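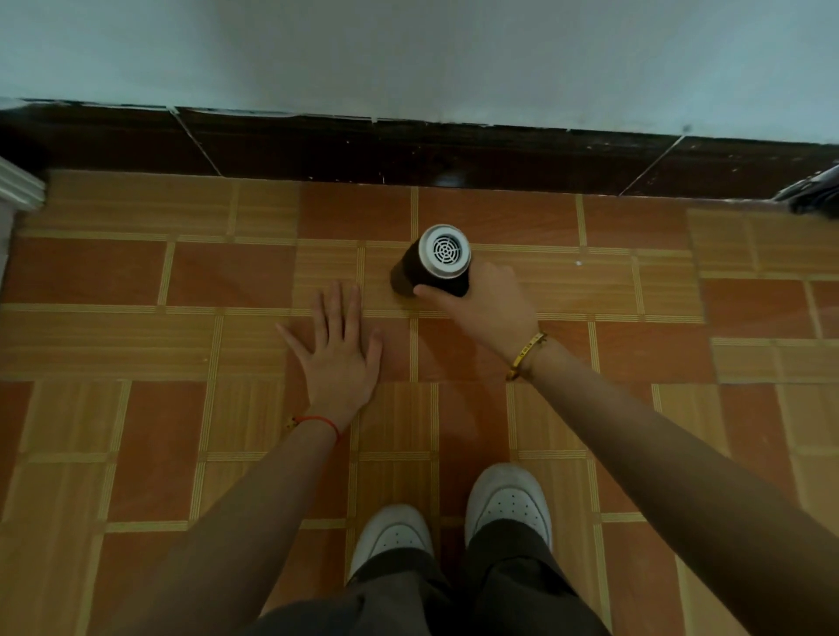

30/03/2019

Single Life: the compatibility score

So my cousin Krisztina signed me up for Cluser, one of those matching services where you fill in a questionnaire and a computer decides who you should marry. It cost her $149. I'd have taken the cash.

The questionnaire took me most of an evening. Do I prefer the mountains or the seaside? (Depends who's paying.) Would my friends call me spontaneous? Who on earth answers no to that?

My top match was a bloke from Ornley called Attila, and the site gave us a 9 out of 10. We met for coffee in January. He was perfectly pleasant and we had nothing to say to each other after almost 7 minutes. He asked what my favourite colour was. I think he was working from the questionnaire too.

Krisztina reckons I didn't give it a fair go and that love grows if you water it. She's been divorced twice, so I'm not sure whose garden she's looking at.

I wrote to Cluser asking how the score is worked out. They sent me a voucher for 2 more introductions. I haven't used it yet, and it runs out at Easter.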